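Jevness Adult Learning, Fluston site
Sorting and Storing at Home, session 4 handout
Small things: jewellery, watches, odds and ends
November 2025

Notes only, typed up from the board. Bring them next time, we'll carry on from the bottom of the second page.

Recap from session 3
Big things first, small things last. Drawers emptied onto a cloth, not the bare table (beads roll). One kind of thing per container until you know how much you've got. Most of you still buying boxes before sorting. Don't. Any old box will do for the first pass.

What counts as small
Anything that fits in a closed hand. Rings, charms, thin chains, hoops, bracelets, watches. Also odd buttons and keys but those are session 5, leave them out for now or you'll never finish.

First pass: gather
Go round the room once. Bedside, windowsill, coat pockets, bag pockets, the dish by the sink. Everything goes in one open box. No deciding at this stage. If you stop to try things on you lose twenty minutes, we've all done it.

Shallow box better than deep. Flaps off or folded right back. Check for holes and gaps in the corners, and if there are any keep the tiny stuff towards the middle or put a sheet of paper in the bottom. A ring will find a gap.

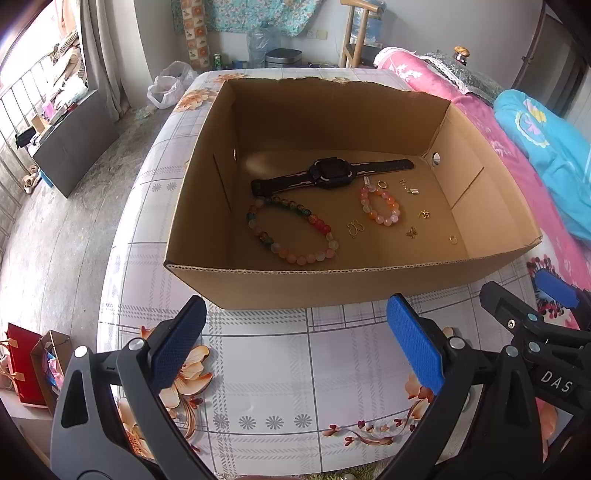
Second pass: spread out
Nothing on top of anything else. Big pieces to the back, so watches and chunky bracelets, small ones nearer to you where you can see them. Gold-coloured on plain brown card shows up alright, silver chain less so, tilt the box towards the light. Patterned tablecloth is nice but don't tip charms out on it, you'll be looking for them till teatime.

Third pass: groups
Sort by how it tangles, then by what it is. People always want to go by colour first. Looks lovely, doesn't help.

Tangles badly: thin chains, anything with a pendant.
Tangles a bit: charms with loops or wire edges, open hoops.
Doesn't tangle: beaded bracelets, plain rings, watches.

Chains first, always. Fasten the clasp before you put it down. If it's already knotted, lay it flat and work from the middle of the knot with 2 pins, don't pull the ends. Drop of baby oil if it's stubborn, then wipe.

Beaded bracelets
Most are on elastic. Elastic goes slack if it's hung up, so lay them flat. Stretch gently and look at the thread between the beads. If it's gone thin or furry, put it in the mending pile and don't wear it untill it's restrung. Keep bracelets that get worn together in the same section.

Watches
Strap undone, laid out flat or loosely round a rolled sock. Smartwatches want to live by their charger, not with the jewellery. Wipe strap both sides, damp cloth, dry it properly. Keep away from metal bits, faces scratch.

Loose charms
The awkward ones. Has it come off something? Check your chains and bracelets for an empty loop. No match after looking properly = small lidded pot. Label the pot. Give it till August, and if no match has turned up by then, pass it on or make something of it.

Storage, cheap to dear
Egg box: good for rings and charms. Free.
Ice cube tray: same, easier to wipe.
Paper straws: thread a thin chain through, do up the clasp. Works very well.
Willems stacking tray, 8 sections, some left in the cupboard here if you want to try one at home. Sign it out please.
Diltis roll: fabric, ties up, good for travelling, a bit fiddly for stiff fingers.

Up to 124 pieces came out of one dressing table in last year's group, so don't feel bad about yours.

Homework
One room only. Do the gather and the spread, stop there if you're tired. Write down:
- what you found that you thought was lost
- what has no partner
- what needs mending
- which container you used, and wether it was big enough

Next session
Buttons, keys, batteries. Bring a jar with a lid and a marker pen. Used batteries in a seperate bag please, tape over the ends.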